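Runari: a small dataset of multilingual trade brochures

Version 6 of the Runari collection is out! If you are new to it, welcome. This page tells you what is in the box, how the text was typed up, and where the rough edges are.

Runari is a set of text transcripts from printed brochures, leaflets and folded cards, the sort of thing people carry home from trade fairs and then lose in a drawer. I love this stuff. A brochure has to say what a company does in a tiny amount of space, often in two languages, and the two versions almost never match word for word. One side will be a plain noun phrase and the other a whole sentence with a promise in it. If you study translation, layout or business writing, there is a lot to dig into.

What's in it

626 transcripts, one per printed piece
229 of those have text in more than one language
14 languages in all
One metadata row per piece: languages, fold type, page count, topic

Files

transcripts/ plain text, UTF-8, one file per piece
pairs/ matched lines for the bilingual pieces
meta.tsv the metadata table
NOTES.txt odd cases, in no special order
CHANGES.txt what moved between versions

The pairs folder is the part I'm most excited about. Each line in one language sits next to its partner in the other, with a tag for how close they are: same, loose, or none. "Loose" is where the fun is. Murdo Lennox did the first pass on the tags and Milagros Magbanua went over all of them again, and where they disagreed we kept both tags in separate columns.

How the text was typed up

All transcripts were typed by hand from the paper. We tried automatic text recognition early on and it did fine on body text, but it fell apart on slanted headings and on logos with letters tucked into shapes. Typing was slower and a lot more pleasant.

Line breaks follow the print. Capitals follow the print too, so a heading set in all caps stays in all caps. Color is recorded only for headings, in the column head_color, with simple names (red-orange, blue, black). A logo is typed as its letters inside square brackets. Text too small to read with a magnifier is marked [tiny] and left at that — please don't fill it in by guessing. 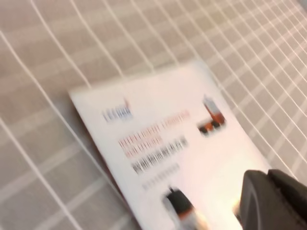
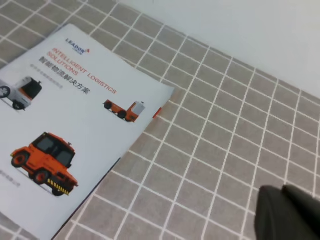

Printed pieces on the grid cloth. The second picture shows a bilingual heading: INTELLIGENT LOGISTICS SOLUTIONS / 智能物流解决方案.

Headings like that one are tagged "same" in our scheme, with the two lines saying the same thing in each language. The English comes first in the pair file if it comes first on the page. Simplified and traditional characters are never converted into each other.

Splits

There is no official train and test split. Please split by company, using the column org_id, and not by piece. Companies reuse their slogans all the time, and a random split will leak them everywhere.

Known problems

Logistics, packaging and machine parts are heavily represented. Food and travel are thin.
Fold type is missing for pieces that reached us as loose sheets.
Some slogans are puns. The tag "loose" doesn't do them justice, and I'd love a better idea.
Phone numbers and personal names were replaced with [phone] and [name]. If you spot one we missed, write to us and it will be gone in the next release.

Related sets

Lagman covers restaurant menus and uses the same file layout, so your loading script should work on both. Skasell is a smaller set of appliance leaflets, older and messier, with some really wonderful headings. The paper originals for all three are stored in Warville, sorted by org_id.

Contributing

Yes please! We are collecting again in October, and pieces in languages we don't have yet go to the top of the pile. Before you type anything up, read NOTES.txt — it covers hyphens, bullets, and what to do with text that runs across a fold.

Last updated 29 May 2023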